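Workshop Tips: Setting Up a Case-Packing Bench for Two Arms

Notes by Relu Onu from the Ruda bench study. The question was narrow: does the way a table is laid out change how often a two-arm setup gets small parts back into a foam-lined case? We ran 447 trials between January and April. The tips follow from the results and apply to a bench at home as well.

1. Start with the case closed.
Put it in the middle, long side toward the arms, handle to the front. Both grippers then have a similar reach to the lid. With the case shifted to one side, the far arm worked near full stretch and missed the lid edge more often.

2. Keep other tools to the sides.
Hand tools stay on the table during trials, as they would in a shop. Set them clear of the lid. Bulky boxes go on the opposite side, long side running front to back.
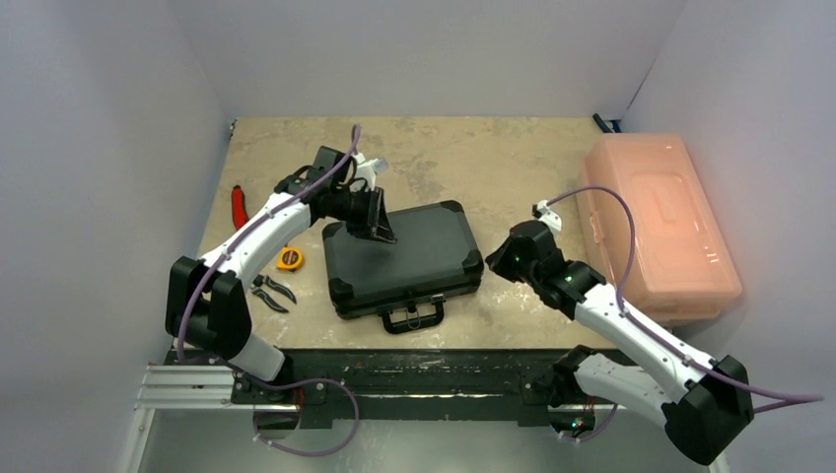 Layout with the case closed: hand tools left, orange storage box right.

3. Clip the cables along the links.
Leave enough slack for the wrist to turn through its full range, then check the loop at both ends of travel. Nine early trials were thrown out when a loop caught on a box lid. After we moved one clip closer to the wrist, the fault did not come back.

4. Pick a case with deep foam slots.
We compared two inserts, Tarberg (shallow) and Nistor (deep). The deep slots took a long stack of chips at a slight tilt and let it settle. The shallow ones needed a second push. Placement time dropped by up to 9 seconds per stack with the deep insert.

5. Load long items first.
Chip stacks go in the long slots, card decks next, loose dice last. Dice placed early rolled under the end of a stack and held it up. Flat markers can sit on top of the decks.

6. Stand leftover chips upright, well apart.
A short upright stack is easy to grip from above. Leave at least a finger's width on each side for the jaws. Stacks knocked over during approach were the most common failure in the second half of the study.

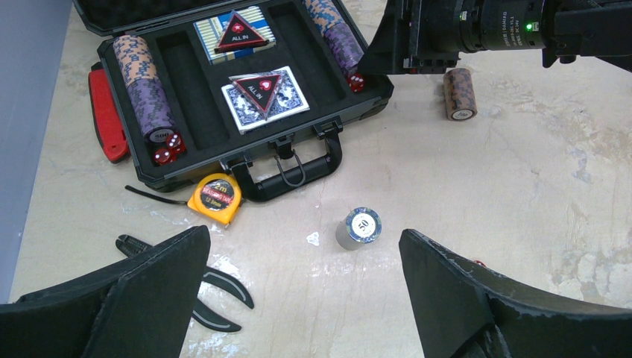
Wrist view of the open case, with chip stacks, decks and red dice in the foam and two short stacks still on the table.

7. Use the wrist view for the last few inches.
The fixed view is good for finding the case and poor for judging whether a stack lines up with its slot. Trials scored on the fixed view alone were marked too generously; we rescored 200 of them from the wrist recordings.

8. Log the reason for each failure.
We used the Marico sheet: one line per trial, one cause, no comments. Dropped, tipped, jammed and timed out covered nearly everything. Anything else went under "other" and was reviewed at the end of the month.

Not tested: cases with a spring lid, wet foam, and tables with a glossy top.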